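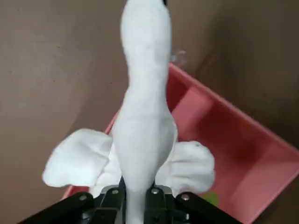
Fig. 1. White plush with a long neck and two side appendages, species open to argument. Pink container behind.

Unit 3: Sorting, Storing and Parting With Soft Toys
Course notes, Household Order for Beginners
Instructor: Ragnheiður Oddsson

Read these before class. I will know if you haven't, because you will suggest a hammock.

Where we left off

Last unit was paper, which is easy. Paper has dates on it and does not look at you. Soft toys are the opposite kind of problem. They weigh almost nothing, they take up the room of something that weighs a great deal, and any decision made about one of them will be appealed by a person under four feet tall.

The home exercise asked you to empty one toy box and write down what was in it. Most of you wrote "bears." Please look again. A good third of what you called bears were rabbits with tired ears.

Naming the thing

Every toy that goes into a bin gets a line on the bin sheet, and the line has to be good enough that another adult in the house can find the toy at bedtime, under pressure. Take the one in Fig. 1. I have taught with it for several terms, and students have called it a goose, a swan, a llama with wings and, in one case, "the sock." The sheet I accept reads: white, long neck, wing-like bits at the sides. Write down what you'd see from the doorway. If the household has a name for the toy, put that first and the description second. The name is what will be screamed.

Color, shape, one odd feature. Leave out "cute."

Shape matters more than size

The storage books sort plush into small, medium and large. I don't find this useful. A round toy the size of a melon will sit politely in any bin you own. A long-necked one will not. Lay it flat and the neck rides up over the rim; stand it upright and it folds in the middle and everything next to it leans. My three working groups are:

Lumps. Bears, pigs, most owls, anything that is basically a cushion with a face. Stack freely.
Long goods. Snakes, geese, giraffes, dachshunds. Along the wall of the bin, necks all facing the same way.
Trouble. Toys with batteries, wire, beans or a song. Separate bin, and take the batteries out before it goes on a high shelf. You do not want to hear the song through a closed door in December.

Wings, arms and flippers fold in against the body before packing. They will spring back out. Fold them again and put a lump on top.

Bins

Open bins for toys in use, lidded bins for toys in waiting. A strong plain color helps, especially with white plush, which disappears into a white bin and gets bought a second time. The fabric kind by Workia is fine for lumps and hopeless for long goods because the sides give. Preben Kvaran, who teaches the garage unit, swears by the rigid Prilemura crates, but he also stores his sweaters in them, so weigh that as you like.

Fill to two thirds. I mean it. A full bin is a bin that gets tipped out.

Cleaning before storage

Check the tag. No tag, hand wash. Brush pale fuzzy fabric with a soft brush first, and go over the seams, where crumbs retire. Press the water out with a towel and do not wring a neck, whatever the provocation. Dry fully — two days by an open window is normal, and longer for a thick one. A toy put away damp will introduce itself again in spring.

Look closely at eyes, beaks and any small dark stitched parts. If it moves when you tug it, sew it down now or take the toy out of circulation.

Parting

The case we discuss in class is the Arnardóttir household: 200 soft toys, one bedroom, two children, a grandmother with a loyalty card. The first inventory said 200. The second, done by the children, said 453 and included the slippers. We will work from the first.

Things that did not work there: asking "do you still love it?" (yes), the secret garbage bag (found), and the one-in-one-out rule, which the grandmother treated as a weather report. What did work was a waiting bin with a month on the lid. A toy nobody had asked for by that month went to the swap table at Plurthorpe. Two came home again by way of the same grandmother.

For next time

Bring one toy of the long goods type and one bin you believe it fits in. Bring your bin sheet, with at least one line rewritten. No more than a page on what you would do with the Arnardóttir slippers. Late sheets go in the waiting bin.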